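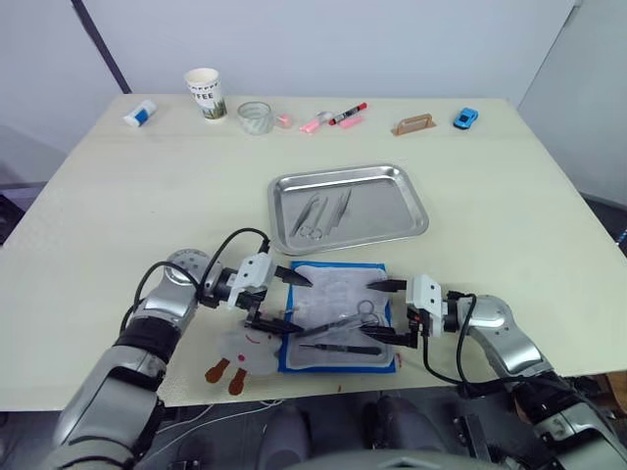
Coffee cup, highlighters and a marker on the table

Paltanside Community Board > Town News > Man fined for climbing into the bear yard

Posted by riverbank_lena
I was at the Paltanside zoo with my nephew when the man went over the wall of the bear yard, and now I read that his fine is $900. I would like to ask what other people think, as I have seen two very different opinions in the comments of the newspaper.

What I saw is this. He was sitting on the wall with his legs on the wrong side, and a lady told him to come down. He laughed and then he was inside, on the grass, near the pool. The older bear, Milberg, stood up and looked at him for a long time. The younger one was sleeping in the shade and did not wake up. A keeper came with a bucket of fruit and called Milberg to the back door, and he went to her like a dog who hears his dinner. The man walked out by the service gate with two guards. I think the whole event took less time than the line for ice cream.

In my opinion $900 is too little, when I think what happens to the bear if he bites.

Re: Man fined for climbing into the bear yard
Posted by oldmillroad
Too little? He has apologized, he lost his job at the tire shop and everybody in town knows his face. How much more do you want? My brother-in-law paid $1,000 for parking a boat trailer in the wrong place all summer, so okay, maybe the numbers are strange, but that is a problem with the boat trailer fine.

And the wall is low. I have said this since they built it. I could get over it myself and I have a bad hip.

Re: Man fined for climbing into the bear yard
Posted by kestrel_tj
The wall is not low, it comes up to my chest and there's a ditch behind it. You'd have to really want it.

What bugs me is the guards. There used to be one person standing at the bears all day. Last time I went, in December, I walked the loop twice and saw a guard only at the gift shop.
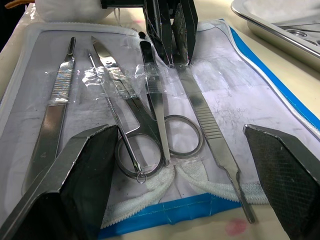

Re: Man fined for climbing into the bear yard
Posted by riverbank_lena
kestrel_tj, thank you, I also did not see a guard before it happened. They came from the direction of the entrance, and they came running.

oldmillroad, I am sorry about his job, I did not know this. But I do not agree that the wall excuses him. There are signs with a picture that my nephew understands, and he is 4.

Re: Man fined for climbing into the bear yard
Posted by M_Jibrin
Hello all, Musa Jibrin. I do weekend shifts at the zoo kitchen, so I speak only for myself and not for the zoo.

Milberg is fine. He missed one afternoon outside and ate normally that evening. For those who wrote to ask, he was never going to be put down. The plan for such a case says first the food call, then the water hose, and the vet with the dart comes after that. The keeper did the first one and it was enough. She has trained that call every morning for years, with pears mostly. He does not care so much for apples.
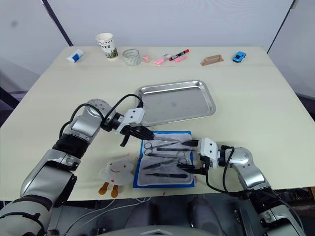

The yard stays closed until the new railing is up. The railing is from Tarnero, the same firm who made the one at the otters, and it leans inward at the top so a person cannot sit on it. I was told the ditch will be cleaned at the same time. Please do not ask me for the date, I do not have it.

Re: Man fined for climbing into the bear yard
Posted by oldmillroad
So they ARE changing the wall. Thank you.

Re: Man fined for climbing into the bear yard
Posted by kestrel_tj
They're adding a railing on top of it. The petition for a full-time guard has 1,000 names now, there's a paper copy at Okafor Hardware by the register if you don't like signing online.

Re: Man fined for climbing into the bear yard
Posted by riverbank_lena
I will sign the paper one. Musa, please can you tell me if the keeper accepts letters? My nephew has made a drawing of the bucket.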